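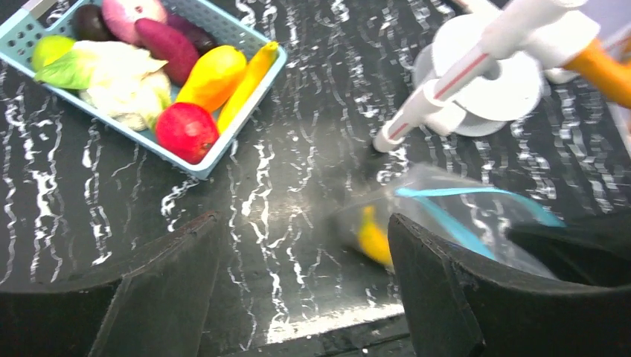 4. Your First Base in Dellura

Welcome to the part of the guide most new players skip and then come back to an hour later! Take your time with it. The steps below assume you have finished the tutorial and are standing at the Clerkton gate with your starting crew.

4.1 Placing the Town Hall

1. Open the Build menu and choose Town Hall. It costs 160 timber, so if you spent yours on fences (plenty of us did, the first time), go and chop a little more before you carry on.

2. Move the outline until it turns green. Flat ground near the river is best, and you'll want to leave a good wide strip on the north side for the wall you'll be adding later.

3. Click once to place it, then assign at least two workers. With all 9 of your starting crew on the job it goes up very quickly, but then no one is gathering food, so keep an eye on your stores.

Note: You can turn the building with the R key before you place it, but not after.

4. When the bell rings, select the Town Hall and press Claim. Your border will appear as a thin gold line on the map. 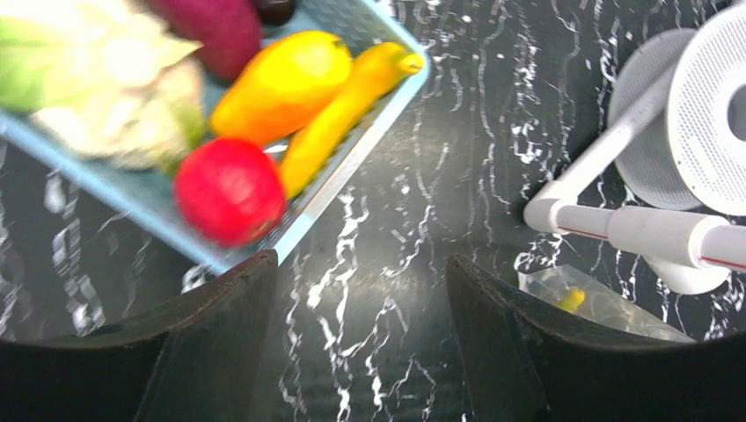 5. Open the Trade tab and pick a first partner. Garcia buys stone at a fair price and Dudcombe sells cheap grain - either one will see you through to winter, and you can switch as often as you like.

4.2 Upgrading to a Keep

The Keep unlocks archers, the watchtower and the second row of the Build menu. You need 13 finished houses and 2599 gold, and yes, the gold takes a while.

1. Select the Town Hall and press Upgrade.

2. Confirm the cost. Training stops while the work is going on, so queue any soldiers you need first.

Caution: If the Town Hall is attacked during the upgrade, the work pauses and the gold stays locked inside. Canceling gives back only half of it.

Section last revised 21 October 2026 by Sofia Morais, with many thanks to everyone who wrote in about the old step 3.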